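4. Sorting jewelry and watches before they go in the drawer

The Husero drawer insert is shipped flat with its dividers in a separate sleeve. Finish section 3 (fitting the dividers) before you start here.

You will need a shallow cardboard tray with low sides, a few small clear bags that reseal, and a soft dry cloth. The lid of a shoe box also works. Do not use a deep box - small charms end up at the bottom and get tipped out with the packing paper.

1. Spread a bedspread or towel on a flat surface and set the tray on it. Anything that drops will stay where it falls.

2. Empty the old box or pouch into the tray. Keep the heap low.

3. Take out the watches first. Lift each one by the case and let the strap follow. If the strap is beaded or a chain, check that nothing is hooked through it.

4. Lift necklaces from the clasp end. Ball chain kinks if pulled tight, so work a coil loose on the cloth.

5. Put single charms and loose earrings in the clear bags. One pair or one charm to a bag.

6. Place everything in the insert, heaviest pieces toward the front.

CAUTION: Do not run the drawer with chains hanging over a divider. They can catch in the runner.

Note: The Parry insert has narrower slots. Watches with a large case go in the end slot only.

Replacement dividers are sold in packs of 4 under the Fekance name.

Tray with a watch, a ball-chain necklace and small pieces: 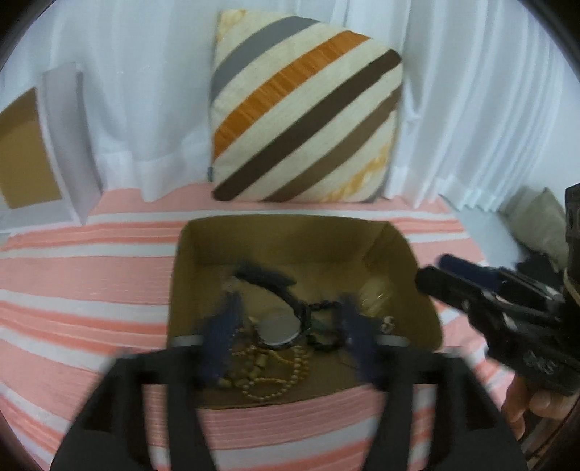

Reader comment from Sakach: Step 4 worked for my long chains, but I'd do the charms before the watches. Mine kept sliding under the straps and I had to go through the tray twice. Also, does the Parry end slot take a watch on a stiff bracelet, or does it have to be opened flat?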